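Filed under: Notices and Statements / Machine Safety

Ghislain Hawthorne, Head of Machine Safety, Prerkier. This thread sets out our findings on the unexpected arm movement at our Zasdale site, recorded as report 2942. It replaces the short statement we posted earlier.

No person was injured. One item of stock was crushed and one display stand was cracked. We are treating the matter as serious all the same, and the work concerned was suspended on the day it happened.

The work is simple to describe. Two robot arms share one table. Packaged groceries are set out on stepped stands and in baskets. The arms pick named items and place them on a serving tray, as they might one day do in a shop or a canteen.

A trained operator attends whenever the arms are powered. The operator sets out the goods, starts each run and clears the tray afterwards. Clearing the tray means putting a hand inside the reach of both arms.

The arms are run by a control unit called Rulosent, supplied to us by McKinnon. Rulosent tells each arm where to go and decides which of the two may move when their paths would cross.

What happened. During a run, the right arm closed its gripper on a drinks cup and failed to lift it. Rulosent reported fault code 3, which means that an arm has not reached its target in the time allowed.

The operator pressed the emergency stop. Both arms stopped. This part of the system worked as designed, and the stop was recorded by the safety relay.

The operator then removed the cup, checked that both arms were still, and released the stop button by turning it. The written procedure at that time permitted this.

On release, the right arm moved. It did not wait for the start command. It travelled towards the target it had held before the stop, struck the edge of a stand and came to rest against it.

The operator had already stepped back. Had the release been made with the other hand still over the tray, the arm could have reached it. That is the reason for this thread.

Releasing an emergency stop must never start a movement by itself. It should only make a restart possible. A separate and deliberate action is then needed before anything moves. Our system did not meet that rule on this occasion.

We have been asked how fast the arm was moving. The recorded speed at the gripper was 280 millimetres per second. Our limit for any movement with a person close to the table is lower than that.

The cause was found in two places. The first is in the software. When fault code 3 and an emergency stop arrived close together, Rulosent cleared the fault but kept the unfinished target in memory.

The second is in our own set-up. An option named "resume after stop" had been switched on at Zasdale in March, during a period of long unattended tests with a closed fence. It was not switched off when the fence was taken down.

That change was entered in the test log. It was not entered in the safety file, and so it was not seen at the review held before operators returned to the table. The responsibility for this omission is ours and does not rest with McKinnon or with the operator.

We then tried to repeat the fault with no person inside the marked line. We ran 2420 stop and release cycles. The movement returned only when the two signals arrived in a particular order, and only with the option switched on.

With the option switched off, the movement did not return in any cycle. We do not regard that as sufficient proof of safety. A setting that can be changed from a keyboard should not be the only thing between an arm and a hand.

Several of you asked why the fault had not been seen before. Most stops in daily work are made when nothing else is wrong. A stop pressed within moments of a missed target is less common, and our acceptance tests did not include it.

They do now. The test has been added to the list carried out each time the control software is changed, and it is to be carried out on both arms in turn.

We have also looked again at where people stand. The usual position at Zasdale has been behind the table, facing the goods. The emergency stop is mounted at the side, on the right edge of the table.

A stop button may be in plain view and still be too far from the person who needs it. Our assessor has asked for a second button within reach of the operator's usual position. We have accepted this.

The photograph that follows is of the table at Zasdale, for those who have asked what kind of work is involved.

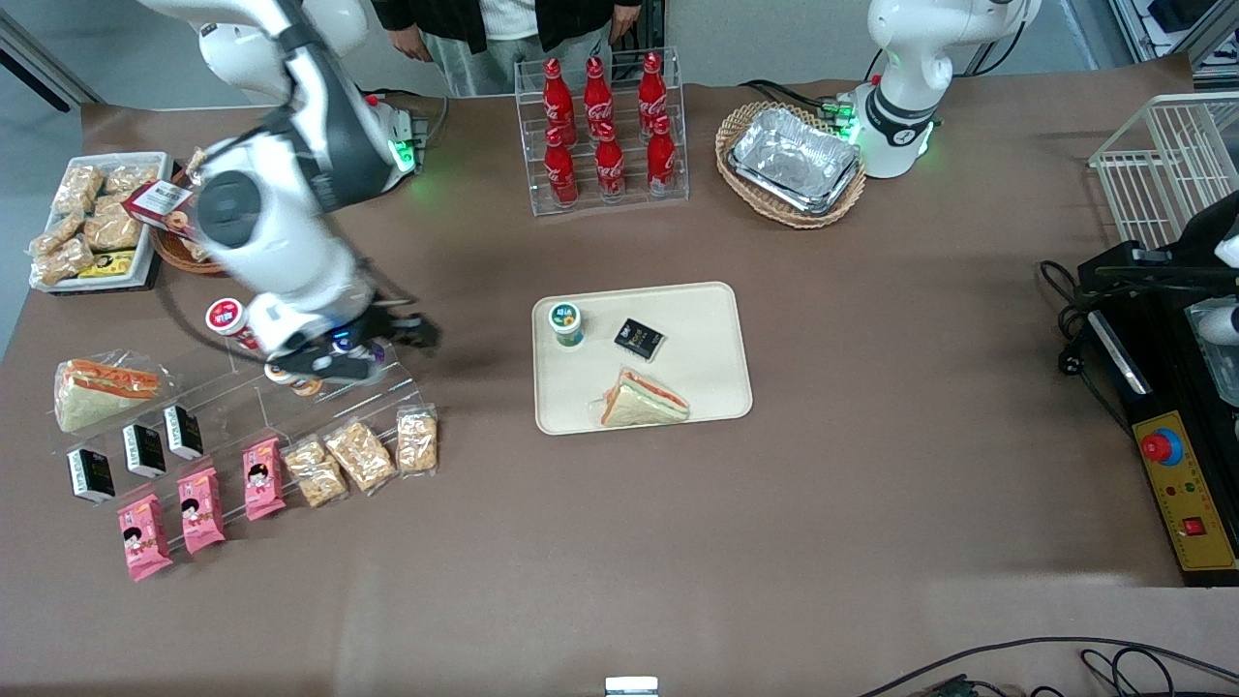 The picking table at Zasdale, with the right arm over the display stand and the red emergency stop on its yellow panel at the side.

Note how close together the goods are. A small cup sits directly beneath the gripper and another stands a little further along the same stand. A missed grip in a spot like this is an ordinary event, and the system has to be safe when it occurs.

Note also the indicator lights, which glow green on both arms. Operators told us they had come to read green as "safe to approach". It means no such thing. The lights report on the arm's own condition and give no promise about its next movement.

Signs to that effect have been put up at the table, and the point has been added to operator training. We are grateful to the staff who raised it plainly in interview.

The following measures are in force from today. The "resume after stop" option has been removed from the menu on every Rulosent unit we operate. It cannot be turned on again without a signed request to my office.

After any emergency stop, all stored targets are now wiped. The arms stay without drive power until the operator leaves the marked line and presses a separate reset. A start command is needed after that.

The tray may be cleared only with drive power off. We know that this will make each run slower. Teams have been told that their test schedules will be adjusted and that they are not expected to make up the time.

McKinnon has been given our full records and has confirmed the software fault to us in writing. Other owners of Rulosent units should contact McKinnon directly and, in the meantime, check whether the same option is switched on.

Work with an operator at the table remains suspended. It will begin again when the second stop button has been fitted and an outside assessor has tested it. We are not giving a date for this.

The full text of report 2942 can be had on request from the Prerkier safety office. Names of staff have been removed. Questions left under this thread will be read, and we will reply where we are able to.

Ghislain Hawthorne, for Prerkier. End of thread.

Comments

benchfitter_jo
Thank you for putting the March setting change in writing. We had a very similar one on a packing line, left on after commissioning. Will the software fix be sent to existing owners or do we have to ask for it?

Prerkier Safety
McKinnon will be writing to registered owners. If your unit was bought second-hand, please contact them yourself.

m_tollgate
The point about green lights deserves its own notice. Half our night shift would say green means go ahead and reach in.

oldrelayhand
Is the reset going to be key operated or just a push button? If it's a push button it wants a guard on it, and it wants to be somewhere you can see the whole table from.

Prerkier Safety
A guarded push button, outside the marked line, with a clear view of both arms. The assessor has been asked to comment on its position.

canteen_kate
Glad the operator is all right. Please pass that on.

Last updated: 4 December 2018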